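The points that never get spent

Share 63 | Comments 4

Most people who shop in Josomley have a Cletow card somewhere. It might be on a key ring, or in the drawer with the takeaway menus. The card gives one point for every pound spent at the till, and a few hundred points can be swapped for a voucher. A lot of those points are never used.

I had 1,847 of them when I finally logged in last January, and 67 days before the oldest batch ran out. The reminder had gone to an email address I stopped using when I changed broadband.

Loyalty schemes used to be simple. You filled a paper card with stamps and handed it over for a free coffee. The shop knew what it owed you and so did you. The newer ones put the offers inside an app, and the offers change from week to week. At Cletow a coupon has to be switched on before you pay. If you forget, the discount is gone, even when the item is in your bag and the coupon is on your phone.

Yordanov, the discount chain on the ring road, does it differently. There is no card and no app. It prints a money-off slip at the bottom of the receipt, good for a fortnight. Shoppers lose them, of course, but you can stick one to the fridge and see it every morning.

Then there is Tronon, which gathers codes from several shops and shows them in one list. I used it for a month. The codes for big online orders mostly worked. The supermarket ones were patchy, and two had expired before I got to the checkout. It also sent me a message every evening at six, until I found the setting to stop it.

My own routine now is dull. On Wednesday, before the weekly shop, I write the list first and open the apps second. If a coupon matches something on the list, I switch it on. If it doesn't, I leave it alone – three-for-two on fabric softener is no saving in a house that gets through a bottle a year.

The old points went on a voucher, and the voucher went on cat food and light bulbs. Check the expiry date on yours, and check which email address the shop has for you.

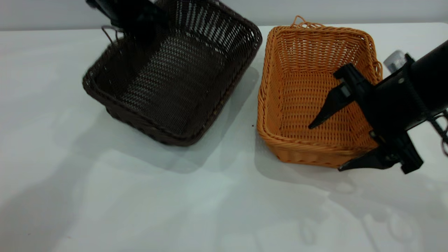

Vesna Gashi writes that the Cletow in her town will still load a missed coupon if you take the receipt to the service desk the same day, though you have to ask, and the queue is long after five.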